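# What's on a circuit board? (And why are some of them round?)

I got my first look inside a radio when I was eight. My uncle Dinesh Kaushik had one that crackled, and he let me hold the screws while he opened it up. I was expecting, I don't know, tiny people with tiny guitars? What I saw was a flat green card covered in bumps. It looked like a town from an airplane window. I still think that every time I see one.

My name is Nisha Garg and I write these pages for the Clarnon kids' science club. This month four of you sent in questions about circuit boards, so let's go!

## So what is a circuit board?

Electricity needs a path. If you've ever built a simple circuit with a battery, a bulb and two wires, you know how it goes: join everything up in a loop and the bulb lights. Leave a gap and it doesn't.

Now picture doing that with 70 parts. Or 724! You would have wires everywhere, like a bowl of spaghetti with a battery in it, and if one wire came loose you'd be hunting for it until bedtime.

A circuit board fixes that. It's a flat, stiff piece of material that doesn't let electricity through, and on it are very thin lines of copper that do. The copper lines are called **traces**, and they do the job of wires. People call the whole thing a **printed circuit board**, or PCB for short. The parts get attached with **solder** (you say it "sodder" in America, and yes, the L just sits there). Solder is a metal that melts easily. You heat it, it flows around the leg of the part, it cools, and now that part is stuck in place and electricity can get through the joint.

## Why are they usually green?

Good question, and it came from a reader in Sturkness who says every board in her house is green. The color is a thin coating called **solder mask**. It covers up the copper lines so that solder doesn't go where it shouldn't, and it helps protect the copper from the air. Green has been the usual color for a very long time. But the coating can be blue, black, white, yellow or red, and the board works the same way. I'm a big fan of the red ones.

## Do they have to be rectangles?

Nope! Lots of them are rectangles because rectangles fit neatly together on a big sheet, and the factory can cut out a bunch at once without wasting much. But a board has to fit inside the thing it belongs to. If the thing is round, a round board makes a lot of sense. Think of a ceiling light, or a smoke alarm, or the end of a motor.

Some round boards have a hole right in the middle, too, like a donut. A hole can let a screw go through, or a bunch of wires, or a shaft that spins. You'd have to know what the board was for to say which.

I have some round red ones to show you, and they have green connectors on them. 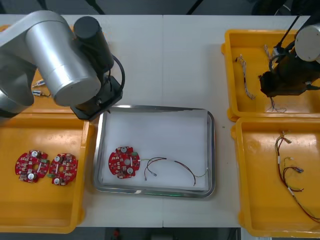
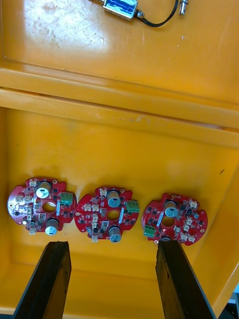
## Meet the parts

Okay, time for the who's who. Once you know a few of these you'll start spotting them all over the place.

**Chips.** These are the flat black ones. Inside the black case is a little piece of silicon with very, very small circuits on it. Some chips do the "thinking," some remember things, and some just switch power on and off. The silver legs around the edge (if it has them – some hide them underneath) are where it connects to the board.

**Capacitors.** The big ones often look like little soup cans. A capacitor stores up a bit of electricity and lets it go again when it's needed. My way of remembering it is a bucket under a drippy faucet. The water comes in drip by drip, but you can pour it out smoothly. There are tiny capacitors too, no bigger than a crumb, and those are easy to miss.

**Resistors.** A resistor makes it harder for electricity to get through, so that the next part doesn't get too much. It's like pinching a drinking straw. On a modern board they're usually little black rectangles with numbers on top, and you might need a magnifying glass to read them.

**Connectors.** These are the doors of the board! A plug connector is made so a matching plug can click in and pull out again. Then there's the **screw terminal**, which is often green. You poke a bare wire into a hole, turn the screw, and a bit of metal clamps down on the wire. You don't need any solder for that one.

## What about all those wires?

A board by itself can't do much. It needs power, and it usually needs to talk to something else, like a motor or a button or another board. When several wires are grouped together with connectors on their ends, that's called a **wire harness**. I used to think a harness was only for horses.

The colors help people keep track. In a lot of small battery gadgets, red is the plus side and black is the minus side. Other colors can mean all kinds of things, and some wires even have a stripe or two colors on them so there are more to choose from. But it's a habit people follow and it isn't a promise, so grown-ups who fix things check the diagram first.

## Be careful, please

I have to be a bit bossy for a minute.

- **Never** open anything that plugs into the wall. Not even if it's unplugged. Remember the bucket? Big capacitors can hold on to their electricity after the plug is out, and it can hurt you badly.
- Ask a grown-up before you open anything at all, even a toy.
- Hold a board by its edges. The little shock you get from a doorknob in December is called static, and it can ruin a chip.
- Wash your hands afterward. Some older solder has lead in it.

## Try it: make a board you can't break

You'll need a piece of cardboard, a pencil, aluminum foil, glue, tape, a small LED and one coin battery (the 3-volt kind). Get a grown-up to help with the battery and keep it far away from little brothers and sisters, as coin batteries are very dangerous to swallow.

1. Cut the cardboard into any shape you like. Round is fine!
2. Draw two lines that don't touch each other. These are your traces.
3. Cut thin strips of foil and glue them along your lines.
4. Tape one leg of the LED to the end of each strip.
5. At the other end, tape one strip flat under the battery and fold the other one over the top.
6. No light? Flip the battery over. LEDs only work one way around.

Take the battery out when you're done. My first one looked terrible and the foil ripped twice, so if yours does that, stick another bit of foil over the tear and keep going.

## Your letters

Prajapati (age nine) wants to know how many parts are on the board in a game console. It depends which one you open, but it can be up to 2,642 or even more if you count every last crumb, and I would not like to be the person counting.

Next month: magnets, and why my fridge is losing its drawings.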